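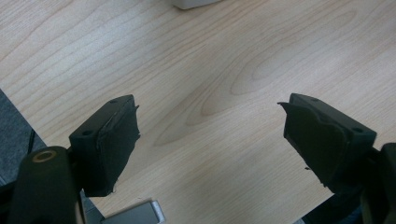
Allatus makes and refinishes wooden tabletops. We sell them with legs or without, and we take in old ones for repair. The shop is in Wusow, on the ground floor of the old Konstantinidis building, and everything we sell is cut, glued, sanded and finished there.

## What we make

Most of our work is plain rectangular tops for kitchens, classrooms, workrooms and offices. We work mainly in light woods: maple, ash, birch and some beech. Customers ask for walnut now and then and we can get it, but it takes longer and costs more, and we don't keep it on the rack.

We have two standard lines.

**The Wusow top** is solid wood, glued up from boards we pick out by hand. The edges are lightly rounded so they don't dig into your forearms. It comes with a clear matte finish unless you ask for something else. Most homes choose this one.

**The Himik top** is for rooms where people do things to tables: art rooms, repair benches, school labs, clubs. It is thicker, the finish is harder, and the edges are square so you can clamp to them. It is also heavy. Please plan on two people to carry it, and measure your stairwell first. We have had to bring a few back down.

Custom sizes are fine in both lines. So are rounded corners, cable holes and cutouts for vises. We don't do inlays, resin rivers or carved edges. Other shops do those well and we can point you to one.

## How we started

Allatus began as a repair service for school furniture. The first big job was a set of classroom tables with loose joints and tops covered in ink, glue and initials. The school had planned to throw them out. Once the tops were sanded the wood underneath was in good shape, and most of them went back into the same rooms before classes started again in August.

After that other schools called, then a library, then people who had seen the library tables and wanted one at home. We made our first new top for a customer whose old one was too warped to save. The base was still good, so we copied the size and bolted the new top to the old legs. A lot of our orders still work that way.

Last year we finished 805 tops. Of those, 556 were refinished and the rest were new. Repair is still the bigger half of the business and we would like to keep it that way.

## How a refinishing job goes

1. You send us the measurements and a few pictures in daylight, including the underside. The underside tells us more than the top does.
2. We send back a price. If the table looks like veneer we will say so, as there is a limit to how far it can be sanded.
3. You bring the top in or we pick it up. Take the legs off if you can. Put the screws in a bag and tape the bag to the underside.
4. We strip the old finish, fill or patch what needs it, sand, and apply the new finish in thin coats.
5. The top stays on the drying rack until it has hardened. This is the slow part.

A normal kitchen table takes two weeks from drop-off. School orders are scheduled ahead, mostly for the summer, and those months fill up early.

Some marks don't come out. Deep burns, black rings from wet iron and old ink that has gone down into the grain will get lighter but may still show. We'll tell you before we start if we see any. Some customers ask us to leave certain marks alone, and we're happy to. Put a piece of tape next to the ones you want kept.

## The shop

The Konstantinidis building was a dry goods warehouse, so the floors are strong and the doors are wide. The saws and the planer are in back. Sanding is in its own room with the dust collection, and finishing is on the far side of the building, away from both. The front room has finished tops you can look at and put your hands on, which is a better way to choose a finish than looking at a screen. Bring a chair from home if you want to check the height. People do it all the time.

We keep a shelf of offcuts by the front door. Small ones are free. Larger ones are priced in pencil on the end, and they make decent cutting boards or shelves.

## Wood and finishes

We buy from mills that can tell us where the boards came from. Boards sit in the shop for a while before we cut them so they can settle to the humidity indoors. Even so, a solid top will move a little with the seasons. We use slotted hardware underneath so that it can, and we ask you not to replace it with plain screws.

Our standard finish is a matte hardwax oil. It keeps light wood looking light and you can repair a scratch yourself with a rag and a small can of the same oil. Himik tops get a two-part finish that stands up better to solvents and hot glue - the tradeoff is that a damaged spot can't be touched up as easily, and the top usually has to come back to us.

## Looking after a top

Wipe it with a damp cloth and then a dry one. Mild dish soap is fine. Don't use scouring pads, bleach or spray polish. Put something under hot pans and under plant pots, even glazed ones. If water has been sitting and leaves a pale mark, give it a day or so before you worry. Often it fades as the wood dries.

Oiled tops like a fresh coat when they start to look dull or feel rough. On a kitchen table that could be once a year, on a desk much less often. We include a care card with each order, and there are spares at the front desk if yours is lost.

## Schools and other large orders

We still do a lot of work for schools and we price it by the room. It helps to know how many tables there are, whether they are all the same model, and whether you need some left in use while the others are with us. We can work in batches. We number each top and its base with a paint pen underneath, so the holes line up when everything goes back together.

## Visiting and contact

The front room is open from 9 a.m. to 4 p.m. on weekdays. You don't need an appointment to look around, but please write ahead if you are dropping off a table so there is someone free to help unload. Use the loading door on the side street and ring the bell - the front steps are narrow.

For a quote, send the form on our contact page with the length, width and thickness of the top. If you don't know what kind of wood it is, leave that line blank and we'll work it out when we see it.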